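How I Score a Two-Arm Sim Task by Stages Instead of Pass or Fail

If you train policies in simulation, you probably have a folder of results that looks like mine did in September: one number per run, mostly zeros, and no clue what went wrong. I spent way too long staring at those zeros. So I rewrote the scoring for my two-arm task, and a couple of people using Mowat (that's my little evaluation script) asked how to do the same. Grab a coffee, it isn't hard.

First, the task. There's a tray on the left, a white pad on the right, a red piece, and a yellow container. To pass, the yellow container has to end up on the pad and the red piece has to end up inside it. Two arms, one tabletop, and the policy gets to decide which arm does what. My baseline policy, Prelard, was trained on 40 demos. My newer one, Koltstead, got the same 40 plus a change in how I cut up the actions (more on that further down).

Step 1. Write your stages as states

My first try at stages was a list of actions: reach, grasp, lift, move, release. Don't do that! You end up writing fussy rules about what counts as a reach. Write down things the simulator can check at a single time step. I ended up with 6:

Red piece is off the tray floor
Red piece is clear of the tray
Yellow container touches the pad
Yellow container is upright on the pad
Red piece is inside the yellow container
Both hands are open and clear

The order on the page doesn't matter, and your code shouldn't care about it either. Prelard likes to start with the right arm and Koltstead mostly starts with the left. If you force an order, you're grading style.
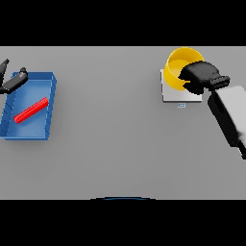 Contact checks are where I fooled myself for the longest time, so give stages three and four some extra care. My old check asked only whether the container's center was over the pad, and it handed out full credit for all kinds of junk. Take a moment like this one, with the yellow bowl tipped over the white pad and the right gripper still on its rim, while the red rod lies in the tray. Under the old rule that could count as "placed." Now I split it in two: touching is one stage, upright is another, and upright only counts if the hand has let go. With that rule you get partial credit at most until the thing is standing on its own.

Step 2. Make stages stick, but log when they come undone

Keep two values for every stage. One is "ever true," which flips on and stays on. The other is "true at the end." Partial progress comes from the first and the pass mark comes from the second. The gap between them is super useful. Prelard had plenty of episodes where the red piece left the tray and then got dropped right back in, and I would never have spotted that from the final state alone.

Add a short hold time too. I make a state last 6 time steps before it counts, otherwise one bouncy contact gives you a free point.

Step 3. Fix your starts

Pick your start positions once, save them, and run every policy on the same set. I use 21 starts. I jitter the tray angle a bit and slide the yellow container around, but the pad stays put. If you draw new random starts for each policy, you'll spend your evening comparing luck (ask me how I know).

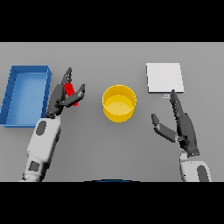 Save the full simulator state along with each start, too, including the arm joints. I only saved object poses in my first version, and the arms came up in whatever pose the last episode left them. Reset everything, step the physics until it settles, and only then hand control to the policy.

Step 4. Read the table by column

Once you have the runs, put episodes in rows and stages in columns, and look down the columns. You want the first big drop. For Prelard it was "red piece is inside the yellow container." It got the piece out of the tray fine and then just sort of hung around. That told me the grasp was okay and the handoff between the two arms' jobs was the trouble, so I left the grasp data alone and cut my action chunks down to 33 steps. That's the whole difference between Prelard and Koltstead.

Did it help? Yes, on this task, with these starts. The drop moved to the last stage, where Koltstead sometimes keeps a hand too close to the container after the piece is in. I'll take that problem over the old one any day. I haven't tried it on a real setup, so please don't quote me on that.

A few small things that bit me

Check "inside" against the container's own axes. If you use world axes, a tipped container gives you nonsense.

Don't average stages into one score and call it a day. Two policies can land on the same average and fail in totally different places.

Watch the replays for a few episodes from every column. My table once said the upright stage was perfect, and it was a sign error in the tilt angle.

The next page covers Brakis, the plotting script I use to turn the table into stage curves. You'll need your logs saved with one line per time step for that, so set it up now if you're about to start a long run.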